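Ticket 548: Booking calendar shows one hour early for some rooms
Status: Resolved
Opened by: Imani Rashidi
Site: Carnach
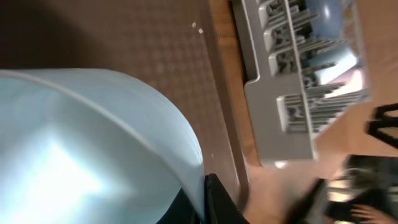
Thulani Sithole replied that the same fault had been present at Cultmont in July and had been closed without a cause. He asked whether the affected bookings were all repeat bookings, and whether any had been made from the desk computer at reception.

3 comments | 0 shares

Reported fault

Bookings made on the web form appear correctly in the confirmation email. The same bookings appear one hour early on the wall calendar outside the room. Single bookings are correct. Repeat bookings made before the end of October are correct up to the clock change and wrong after it. The pottery room, the small hall and the upstairs kitchen are affected. The main hall is not.

Two groups arrived to find the previous group still in the room. Imani has put a paper list on each door until the fault is cleared. The paper list is to be treated as correct.

Checks made

1. Clock on the server. Correct to the second. Time zone set to London.

2. Clock on each wall calendar. All correct. The unit outside the main hall is a newer model but runs the same software.

3. Restarted the wall calendar outside the small hall. No change after restart. The wrong times came back as soon as it fetched the list.

4. Deleted one repeat booking (Thursday choir, small hall) and entered it again with the same details. The new entry shows correctly on the wall. This suggests the stored entry is wrong and the display is only passing it on.

5. Exported the full list of bookings to a text file and compared the old choir entry with the new one. The old entry has a fixed offset of one hour and no zone name. The new entry has the zone name and no fixed offset. A fixed offset entered in summer does not move when the clocks go back.

6. Searched the export for other entries with a fixed offset. Found 47. All are repeat bookings, and all belong to the three affected rooms.

Comment from Fulgencio Pacheco

The main hall was added to the system after the others, which were brought across from the old Nurkico diary. I would look at the import. The confirmation email takes its times from the form, so it would not show the fault.

Comment from Kgomotso Fourie

Please do not correct these by adding an hour to each one. We did that at Cultmont. They were right all winter and wrong again from the last Sunday in March. The hour has to come out of the entry altogether and the zone name put in.

Cause

The import tool read the Nurkico diary as plain times and stamped each one with the offset in force on the day it was run. The import was run in July, so every entry received summer time. Single bookings from the same import have all passed and can be ignored. Any repeat booking edited and saved since then was rewritten in the correct form, which explains why the Tuesday sewing group was never affected.

The Cultmont ticket describes the same import tool and the same pattern. I have linked the two.

Fix applied

Took a full backup of the booking list before any change.

Wrote the zone name into each of the affected entries and removed the fixed offset. Start and end times were left as the hirer first gave them.

First attempt failed with "entry locked". The reception computer had the booking page open in edit mode. Closed the page, waited for the lock to clear, ran it again. Completed with no errors.

Forced a refresh on all wall calendars. The upstairs kitchen needed a second refresh. Reason not found, and it has not happened since.

Tested with a repeat booking running from this week into April. Times hold on both sides of the March change. Test booking removed.

Confirmed by Imani, Friday, November 16, 2018: door lists and wall calendars agree for all rooms. Paper lists taken down, except the one for the pottery room, which the evening class has asked to keep.

Left open

The import tool still has the fault. It should not be used for the Huang annexe until it has been replaced. Thabiso Sithole has the source diary for the annexe and will enter the repeat bookings by hand.

The phone app keeps its own copy of the calendar and may show the old times until the user signs out and in again. Notice sent to all regular hirers.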